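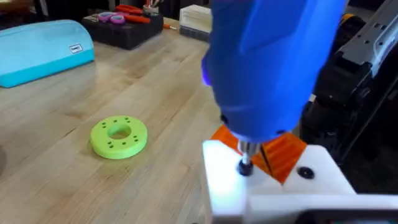 Gripper comparison, bench review
Tuesday, June 10, 2025
Minutes

1. Minutes of the May meeting
Accepted, with one correction: the Orex controller was on loan, not bought.

2. Screwdriver end, blue housing
The Zustico write-up says the bit finds the screw head "reliably." The meeting asked what that meant. The log shows 30 tries and 20 clean seatings. On the other tries the bit rode up on the rim of the head and somebody stopped the arm by hand. It was pointed out that all of these were done on white plastic with the same black screws, under good light. The word "reliably" comes out of the write-up.

3. Ridged finger pads
The orange pads were put forward as the better choice over the flat ones. Figures were thin: 12 grasps with the ridged pads, 9 with the flat. The flat pads were also tested on the old MacLeish arm, so the two sets can't fairly be compared. No finding recorded. The green ring stays as the test part until both pads have been run on the same arm. 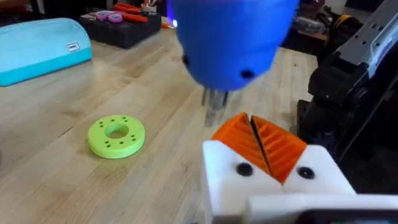 Raltirness objected that the pads are a side matter and that the wrist camera should be settled first, as a gripper can't be judged by a picture that smears whenever the arm moves. The meeting agreed in part. The camera vendor's claim of "no visible blur" was not believed by anyone present.

4. Controller
Orex against the current board. The demo looked smooth, but it was a stored path played back, with no part in the jaws. Not counted as a test. A loaded run was asked for in May and is asked for again.

5. Actions
Repeat the screw test with the block turned and the lights down.
Run both pad types on one arm, same ring, same speed.
Log hand stops as failures from now on.
No purchase of any gripper before the next meeting.

Next meeting: when the pad runs are done.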